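Gripper stops short on the orange plate — Woliseo arm, home build

Status: open, workaround in place

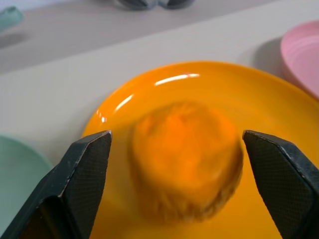

Wrist view at the approach point, fingers open, cake not touched yet.

Okay, so I'm logging this properly because I keep fixing it at midnight and forgetting what I changed. The arm is my Brumthorpe kit with the Woliseo control board, and the job is supposed to be easy: pick the little orange cake off one plate and put it on another. On the pink plate it's great! On the mint-green one it's great too. Move the cake to the shiny yellow-orange plate and the arm lines up beautifully, then quits with error 414 (target lost) before the fingers close.

What I tried first:

Swapped the camera cable. No change.

Reflashed the board with the stock Padilla firmware, which wiped my joint offsets, so there went an evening redoing those. Same error.

Slowed the approach to 30 percent. It still drops out, only now I get to watch it happen in slow motion.

Then I finally opened the detection log (should have started there, I know). My tracker finds the cake by color, and an orange cake on a yellow-orange plate is pretty much the worst thing I could have given it. The outline would swell until it had swallowed half the plate, and the size check threw it out. The glare on the rim can't be helping either, but I haven't tested that by itself.

Workaround for now: I raised the minimum saturation from 84 to 112 and told the tracker to hold the last good position once the wrist is over the plate. That got me through more than 30 picks last night with no 414. It did clip the side of the cake a couple of times, and those grip pads have a fine diamond pattern that collects crumbs like you wouldn't believe — I've been going at them with an old toothbrush.

Still to do: try a lamp from the other side of the table, and see if the depth plugin from the Brandilon repo will build on this board. If anyone has it running on a Woliseo, please post your config, even a messy one. Leaving the ticket open until I've tried the lamp.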